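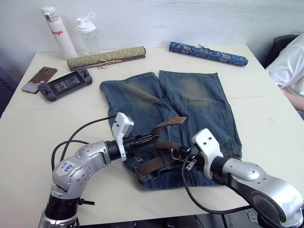 2018-11-12

Back on the indigo job for Ostaren. The vat woke up properly this time — coppery skin on top, yellow-green underneath, lovely! I weighed out 88 g of the Araújo powder into 30 litres and left the lid on over lunch (should have done that in August, when I kept peeking and letting the air in).

Ten dips on the cotton drill, airing between each one. The Nonlow thread took the colour much slower than the cloth, so the seams look a bit stripy. I quite like it, but Ostaren may not.

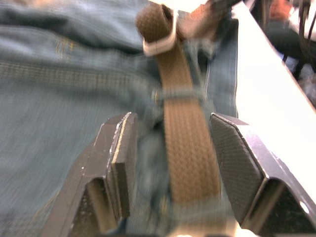

Denim and woven belt, close up.

Rub test on the drill still leaves blue on the white cloth. Try a longer rinse next, then a vinegar one. Must order more lime from Skiteck — only 500 g left in the tub.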